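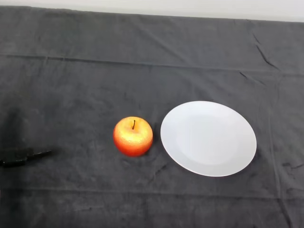 Que la manzana se pague tan barata en origen y tan cara en la tienda es algo que no se entiende desde el campo, según se quejaba uno de los productores que acudieron a la presentación de la nueva lonja de fruta de Dalovov. La protesta, que recibió algunos aplausos, resume el motivo por el que la comarca estrena un sistema de venta agrupada para la campaña de manzana, con el que los pequeños fruticultores quieren dejar de negociar por separado.

26 de noviembre de 2020
Redacción Comarca

La lonja funciona desde esta semana en la antigua nave de aperos de la carretera de la estación, cedida por el ayuntamiento por un periodo de dos años. Se han inscrito 90 explotaciones, casi todas familiares y con menos de cinco hectáreas de frutales. En conjunto suman 1.102 toneladas de manzana almacenada en cámara, que saldrán al mercado por lotes hasta el final de febrero.

El funcionamiento es sencillo. Cada productor declara la cantidad, la variedad y el calibre de la fruta que quiere vender. Los técnicos de la lonja toman una muestra de cada partida, miden la dureza y el azúcar y asignan una categoría. Después, las partidas de la misma categoría se juntan en un lote único y se ofrecen a los compradores en dos subastas semanales, que por ahora se celebran por teléfono y por internet a causa de las restricciones sanitarias.

El precio de salida lo fija la propia lonja a partir de los costes declarados por los socios. Si un lote no alcanza ese precio, vuelve a la cámara y se ofrece de nuevo en la subasta siguiente. A la tercera vez sin comprador, el productor decide si lo retira, si lo rebaja o si lo destina a zumo.

Hasta ahora, la mayor parte de la cosecha se vendía a pie de finca a intermediarios que visitaban la zona en septiembre y octubre. El precio se acordaba de palabra y en muchos casos se liquidaba pasada la Navidad. Con el nuevo sistema, el pago se hace a los 13 días de la adjudicación – un plazo que los compradores aceptan por escrito al darse de alta.

La empresa de transporte Sendport se encargará de recoger la fruta en las explotaciones y de llevarla hasta la nave. El contrato incluye los palots, que antes tenía que alquilar cada agricultor, y un camión frigorífico para los envíos a los mercados de la costa. La aplicación de las subastas la ha desarrollado Daronix, que también ha instalado el puesto de pesaje y el lector de etiquetas de la entrada. En las pruebas hubo problemas de conexión en las fincas de la parte alta del valle, donde la cobertura es mala, y se ha habilitado un número de teléfono para que esos productores puedan declarar sus partidas de viva voz.

La cuota de inscripción es única y cubre toda la campaña. Además, la lonja retiene un porcentaje de cada venta para pagar el frío, la electricidad y los dos puestos de trabajo creados. El presupuesto del primer año se completa con una ayuda municipal de 2.985 euros para la reparación del tejado y el acondicionamiento de la zona de carga.

Entre las variedades declaradas predomina la golden, seguida de la reineta y de varios tipos de manzana roja. También se han admitido partidas pequeñas de variedades locales, que otros años se quedaban en buena parte sin recoger. Para estas no habrá subasta, ya que las cantidades son muy reducidas, y se venderán en cajas de cinco kilos en un mostrador abierto al público por las mañanas, en el lateral de la nave. El primer comprador registrado ha sido la sidrera Szűcs, que ha pedido fruta ácida de calibre pequeño – la más difícil de colocar en fresco.

La campaña llega después de un año complicado. Las heladas de primavera redujeron la floración en las parcelas más bajas, y una granizada a finales de julio dejó marcada parte de la fruta en la orilla izquierda del río. La fruta con marcas de granizo se clasifica aparte y puede venderse para consumo si la herida está cicatrizada. El resto va a la industria, donde los precios son muy inferiores.

Los organizadores reconocen que quedan asuntos pendientes. La capacidad de frío de la nave es limitada y buena parte de las partidas seguirá en las cámaras de los propios agricultores hasta el momento de la venta. Tampoco se ha resuelto todavía si la lonja admitirá peras y membrillos el próximo otoño, una petición que hicieron varios asistentes. La decisión se tomará en la asamblea de socios, una vez cerradas las cuentas de la campaña.

El plazo de inscripción sigue abierto. Los productores interesados deben presentar la referencia catastral de las parcelas, el cuaderno de explotación actualizado y un número de cuenta. La documentación se puede entregar en el registro del ayuntamiento, con cita previa, o en la misma nave en horario de mañana.

Comentarios (4)

reineta_gris
Ya era hora. Mi padre vendió toda la vida a ojo y cobraba cuando le querían pagar. A ver si los de siempre no se buscan la fruta en otro valle.

Vecina del barrio alto
¿El mostrador abre también los sábados? Entre semana por la mañana muchos trabajamos y no podemos bajar. Y una pregunta más, ¿se puede pagar con tarjeta?

manuel_r
Lo de la cobertura lo llevamos diciendo años. Está bien que pongan un teléfono, pero para pujar o seguir la subasta desde casa sigue sin servir.

tresperales
Que metan las peras ya, no hace falta esperar a ninguna asamblea. Este año se me han quedado en el árbol la mitad de las de invierno.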